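May 2026
Notebook, household picking set, Bosness rooms

Start of day count: 3,944 episodes on the server, of which I would defend most. The Karau sync script says otherwise by a handful, but the Karau script has been wrong about everything except the time, so I am going with the folder listing.

Task for this batch is laundry. Reach into the container, take one garment, lift it clear, put it down beside the container, open, back off. Written out like that it sounds like something you could teach a learning system before lunch. The instruction sheet from Kollodberg gives it one line. My notes on the one line now run to two pages.

Main trouble is still what counts as "one garment." Cloth travels in company. You pinch a shirt and a sock comes along for the ride, and then someone has to decide if that is a success with a bonus or a failure with a sock. We settled on this: if the extra piece drops back before the gripper passes the rim, keep it and tag it "shed." If it comes all the way out, tag it "double" and keep it anyway, but out of the main split. I argued for throwing doubles away and lost. Fine.

Second trouble, approach speed. Everyone gets faster as the session goes on, me included, and by the end we are stabbing at the pile like gulls. The early episodes have a nice pause over the clothes before closing. The late ones have no pause at all, and the last model we trained had picked up the late habit with real enthusiasm. So, a rule: full stop above the pile, fingers open, then go in.

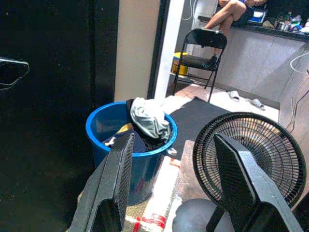
I also want more starts from farther back. Too many of our episodes begin with the wrist camera already hanging over the clothes, so the policy has never had to find anything in its life. Put it a step away and it drifts off with great confidence toward whatever is round. Starting from the doorway side, from the wall side, low and high, all good. Leave the rooms as people keep them. Verschueren's tidy set trained beautifully and then fell to pieces in the first kitchen it met.

Numbers for the batch: 78 recorded, 5 thrown out. Two of those were me forgetting to release before hitting stop. One was a corrupt file. The other two were a long negotiation with a sleeve that I don't wish to see imitated.

Grip pads: dark knits catch well, thin slippery stuff slides out if you take less than a good fold. Don't fix this by squeezing harder. Take more cloth.

Labels: please write the color only if you are sure of it. "Dark" is allowed. We have one garment that is navy, black and charcoal depending on who did the labeling, and I would rather the model not inherit the argument.

To do
- Recheck the finger opening calibration before the next batch; the log reads slightly open when the fingers are shut.
- Retag the old doubles. There are about 700 candidates and I have found no way to make this someone else's job.
- Ask Kollodberg if a dropped garment that lands in the right place is a success. I know what I think.
- Spare batteries on charge.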